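The Estdale Cure

My aunt had written away for it before any of us could stop her.
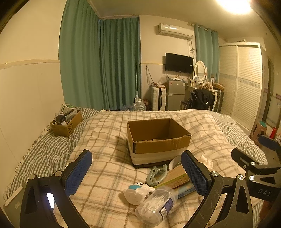

The open box on the plaid duvet.

The man who sold it called himself Dr. Ginting, and the product was Plusino, and it was supposed to bring back a person's sense of direction. My aunt had been getting lost. She'd get lost on the way home from the drugstore in Sudcombe, where she had lived since before I was born, and she would call me from somebody's porch and describe the mailbox.

"It's a tonic," she said. "You take it facing north."

"How do you know which way is north?"

"It comes with a compass."

I asked her why, if it came with a compass, she needed the tonic. She told me I had been a difficult child as well.

The letter that came with it was dated 8 October 2000 and addressed to Friend. I read it twice at her kitchen table, looking for a promise a lawyer could use. There wasn't one. People had reported. Users had felt. A retired ferry pilot in Estdale had walked 20 miles through fog and arrived at his own back door, and the letter left it to the reader to decide what had done that. I decided he had known the way.

"What did you pay?"

She moved the salt shaker a little. "Two hundred and three dollars."

"Who charges 203 dollars for something?"

"An honest man," she said. "A crook would have said 199."

I had no answer ready for that, and I still think about it.

She took a spoonful every morning by the window over the sink. I checked the compass against the sun and it was off, not by much, enough to put you in the wrong county by lunch. I told her so. She said the sun moved around and the compass stayed in the drawer, so which would I trust.

In December I called Teguh Yusof, who taught chemistry at the high school and owed me for a transmission. He kept a cup of the stuff over a weekend and reported that it was molasses and water with some ginger in it. Nothing wrong with it. He'd put it on pancakes.

I drove over to tell her. I had the whole speech worked out by the bridge: the money, the letter, the ferry pilot, how sorry I was. It was snowing, the heavy kind that sticks to the signs, and somewhere past the feed store I missed the turn. I took the next one, which should have brought me around, and it didn't. After eight minutes of fences I pulled into a driveway and knocked on a door, and a woman in a bathrobe let me use the phone.

"Describe the mailbox," my aunt said.

I described it. It had a duck on it.

"That's the Harmon place. Turn around, keep the creek on your left, and don't take the first bridge."

I kept the creek on my left. She was at the window when I pulled in, with the porch light on and two cups out.

I want to be clear that it proves nothing. She'd lived there all those years. She had probably called me from that same porch. I said as much while I was getting my boots off, and then I told her about the molasses.

"Ginger too," she said. "I can taste, you know." She had the spoon out already. "Stand over here. No – more to your right."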